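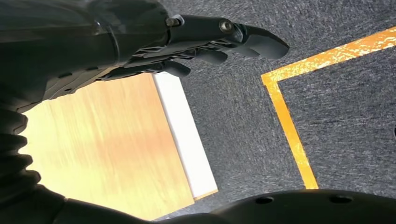
바른포트(Varnport), 2019년 8월 6일

로봇에게 일을 가르친다고 하면 사람들은 꽤 근사한 장면을 떠올린다. 엄마도 그랬다. 전화로 오늘 뭐 했냐고 물으시길래 로봇 가르쳤다고 했더니 "아이고, 우리 딸이 선생님이네" 하셨다. 선생님은 하루 종일 장갑을 끼고 허공에 손가락을 오므렸다 폈다 했다.

요즘 우리 팀이 하는 일은 원격조종 시연이다. 내가 장갑을 끼고 손을 움직이면 로봇 손이 따라 움직이고, 그게 통째로 기록된다. 기록 한 번을 우리는 '한 판'이라고 부른다. 목표는 900판. 이 숫자를 정한 사람은 레이프 벡(Leif Bech)인데, 정작 본인은 장갑이 작다며 한 판도 안 했다. 손이 큰 게 이렇게 쓸모 있는 재능인 줄 몰랐다.

처음 사흘은 내가 로봇을 가르치는 게 아니라 로봇이 나를 가르쳤다. 검지를 조금 급하게 굽히면 저쪽 손가락은 잠깐 생각하는 척하다가 한꺼번에 따라온다. 그래서 천천히 움직이게 된다. 물속에서 피아노 치는 기분으로. 문제는 이 버릇이 퇴근 후에도 안 빠진다는 거다. 어제 편의점에서 카드를 내미는데 뒤에 선 분이 한숨을 쉬셨다.

화면으로 보는 것도 적응이 필요하다. 손목 쪽 카메라 화면에는 로봇 손이 위에서 비스듬히 들어와 있고, 왼쪽에는 주름진 검은 관 같은 게 버티고 있다. 나는 그걸 아코디언이라고 부르는데 가은 선배(류가은)는 꼬박꼬박 벨로즈라고 고쳐 준다. 아코디언이 더 정겹지 않나. 거리감은 거의 포기했다. 손끝이 바닥에서 한참 떠 있는 건지 곧 닿을 건지, 화면만 봐서는 모르겠다. 그래서 바닥 테이프를 보고 가늠한다. 모서리가 꺾이는 데를 기준으로 잡고, 거기서 손끝이 얼마나 벗어났는지 보는 식이다. 테이프는 군데군데 허옇게 닳았다. 나도 좀 닳았다.

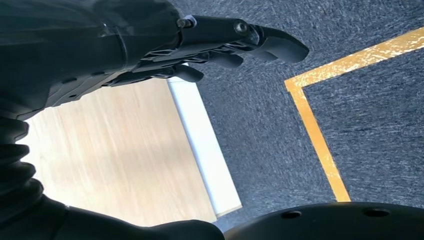

나무판 옆에서 대기 자세. 손가락은 셋 다 아래로.

대기 자세가 은근히 어렵다. 힘을 빼고 손가락을 자연스럽게 굽히라는데, '자연스럽게'라는 말을 듣는 순간 손이 부자연스러워진다. 증명사진 찍을 때 입꼬리와 같은 원리다. 멜키아데스(Melquiades Serrano)는 달걀을 쥐었다고 생각하라고 했고, 선배는 아무 생각도 하지 말라고 했다. 둘 다 해 봤는데 달걀 쪽은 배만 고팠다.

오늘까지 쓸 만한 기록이 91판이다. 버린 판은 세지 않기로 했다. 버린 이유는 메모장에 적어 두는데 다시 읽어 보니 가관이다. 재채기. 장갑 안이 가려움. 누가 문 열고 "점심 뭐 먹어요?" 물어봄(내 손이 대답함). 레이프가 이걸 보더니 기침하고 재채기는 따로 분류해 달라고 했다. 농담인 줄 알고 웃었는데 농담이 아니었다. 그래서 지금은 칸이 따로 있다.

그래도 어쩌다 잘되는 판이 있다. 내 손과 화면 속 손이 똑같이 굽고 똑같이 멈추는 판. 그럴 때는 남의 손이라는 생각이 잠깐 사라진다. 그러고 나면 꼭 녹화 버튼을 안 눌렀다. 오늘도 그랬다.

한 번 앉으면 60분이고, 그다음엔 자밀라(Jamila Gunawardena)와 교대한다. 자밀라는 손이 안정적이어서 버리는 판이 별로 없다. 비결을 물었더니 뜨개질이란다. 나도 실을 사 왔다. 아직 봉투에서 꺼내지는 않았다.

10월까지 900판을 채워야 하는데 계산은 일부러 안 하고 있다. 엄마한테는 애들이 말을 잘 듣는다고 해 뒀다. 내일은 오전 조라서 손톱 깎고 일찍 자야 한다.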